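My dog Uibo and the bad tooth

Uibo is nine years old now, and in the last weeks he was eating only on the left side. I noticed it when he left the hard food in the bowl and took only the soft pieces. My neighbor Rūta Butkienė told me to go to the small animal clinic in Clollasby, where she takes her two cats.

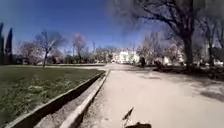

No. 40

The vet, Irina Pană, was very patient with him. She lifted his lip and showed me a back tooth with a crack in it. I had brushed his teeth only in front, I must admit. She said the tooth must come out, and that he needs a blood test before the anesthesia. The next morning I brought him without breakfast, and he was offended with me the whole way.

The operation took less time than I was afraid of. At home he slept on my coat for the whole evening and did not want his basket.

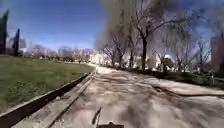
For ten days he could have only soft food, so I mixed his usual food with warm water and waited 20 minutes until it became like porridge. He liked it so much that now he does not want to go back. The tablets I hid in a little cheese. He found the first one and put it on the carpet, very clean.

We have the next check in December. Until then I am learning to brush the back teeth, with a small brush that fits on the finger. Yesterday he let me do the right side.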